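Demonstration collection (robot learning)

From the Romlow reference pages on automation

Demonstration collection is the stage of robot learning in which examples of a task are recorded so that a learning system can later be trained to carry it out. Each example, usually called a demonstration or an episode, covers one attempt at the task from start to finish. A group of episodes gathered under the same instructions is known as a set.

Background

Early industrial robots were programmed by hand, with every position entered in advance. This suited work in which parts always arrived in the same place. Household tasks such as weighing food or clearing a table vary too much for fixed positions, and interest grew in systems that learn from recorded human activity.

Methods

Three methods are in common use. In teleoperation, a person steers the robot from a distance while its movements are logged. In kinesthetic teaching, the person moves the arm by hand. In wearable recording, a person does the task directly while carrying one or more cameras, often at the head or chest. The last method needs no robot during recording, but the movements must later be converted into a form that a machine can follow.

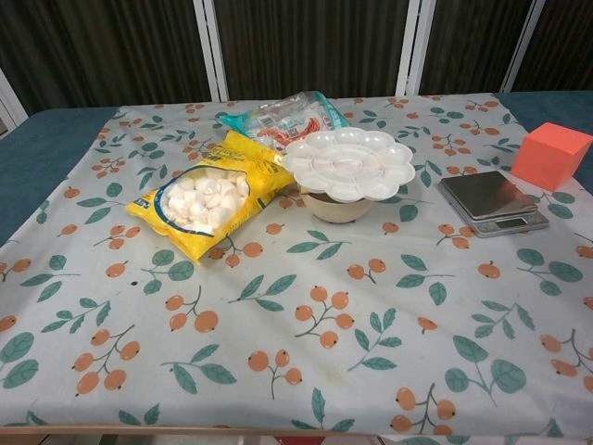 Objects are generally chosen to differ in shape, stiffness and surface. Soft packaging is considered difficult, as it changes form when gripped, and clear or shiny materials can confuse depth sensors. Patterned table coverings are used in some sets so that a system does not come to depend on a plain background. Positions are changed between episodes for the same reason.

The Prunmont protocol

The Prunmont protocol is a written procedure for tabletop recording, first issued in June by the Nestard laboratory. It calls for 164 episodes per task, divided between 2 operators. An episode may last no longer than 72 seconds. Operators return their hands to the table edge before and after each attempt, which makes the recordings easier to separate. The current revision is dated 13th December and adds rules for food packaging.

The Tang archive, which follows the protocol, holds more than 2000 episodes of kitchen and craft tasks.

Review and labeling

Recordings are checked before use. Reviewers note whether the task was completed, mark the start and end of each movement, and add a short written instruction. Failed attempts may be discarded or kept under a separate label, depending on the training method.

See also: Imitation learning; Teleoperation; Data annotation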